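FOR IMMEDIATE RELEASE — September

Livell Toy Library to open second branch in Trekotbridge

TREKOTBRIDGE — Livell, the lending library for toys, opens its second branch this month on the ground floor of the old Rezaei furniture store. Doors open at 9:30 a.m. Free to join for the first 200 households. After that, a yearly fee, set by household income, with a no-charge option for anyone who asks for it. No paperwork needed for that.

The new branch starts with 310 items on the shelves. Puzzles, building sets, ride-ons, balls, pretend food, shape sorters, board games for older kids. Members take up to five items at a time and keep them three weeks. Renewals by phone or at the desk. Online renewals are coming, date to be confirmed.

"We had families driving in from Trekotbridge every week, some of them with two buses when the car was in the shop," said Jummai Obi, director of Livell. "They kept asking us when. So, now."

The first Livell branch, in Tindard, has 262 member households and a waiting list for the bigger items. Play kitchens go out the same morning they come back. The train table has been booked solid since spring. Livell expects the Trekotbridge branch to take some of the pressure off, and members can borrow from either location on the same card. Items must go back to the branch they came from, at least for now — the van only runs between the two twice a month.

Toys for ages one to three are kept together near the front, low enough for small kids to reach. Mixed sets are lent as one item and come with a contents card. Please check the card before you bring a set back.

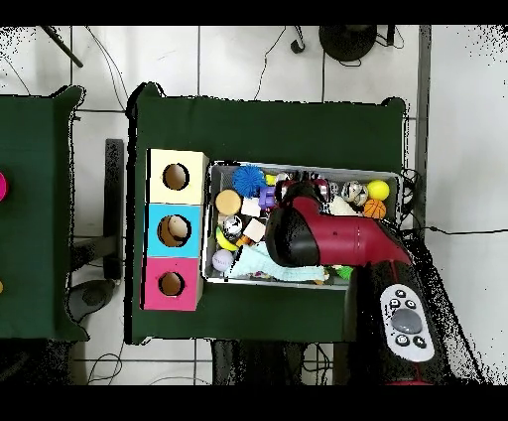

Balls, play food and shape sorters for younger children.

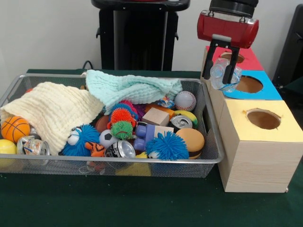
Missing pieces happen. Livell does not charge for the first lost piece in a set, and small parts that turn up later can be dropped in the mail slot any time. Broken toys should come back too, even if they look past saving. The repair bench in Tindard fixed 125 items last year, mostly wheels, hinges and battery covers. A second bench is planned for Trekotbridge, with a repair evening once a month starting at 6 p.m. Bring your own broken toy if you like, library item or not. No sewing machine yet so soft toys will have to wait.

Zohreh Shojaei will manage the new branch. She ran the children's desk at a public library before joining Livell and has set up a story hour, mornings at 10:15, open to non-members. Space is tight. Strollers can be left in the side hallway, not the front entrance please, the fire door has to stay clear.

"Kids get bored of a toy and thats fine, it's somebody else's turn," said Shojaei. "What I want is for parents to stop feeling bad about it. Bring it back, take something else. And tell us what your kid wouldn't put down, we buy based on that."

Donations: the branch is taking clean, complete toys in working order from opening day. No car seats, cribs, or helmets. No magnets sets. Large outdoor toys by arrangement only, call first. Donations can't be accepted at the door before opening, there is no storage and deliveries are still comming in.

Parking is behind the building, entry from the side street. Step-free access through the rear door. Restroom with changing table on the same floor.

To join, bring a photo ID and something with your address on it. Sign-up takes a few minutes and you can borrow the same day.

Media contact: Jummai Obi, Livell. Interviews and branch visits by request, mornings preferred.

###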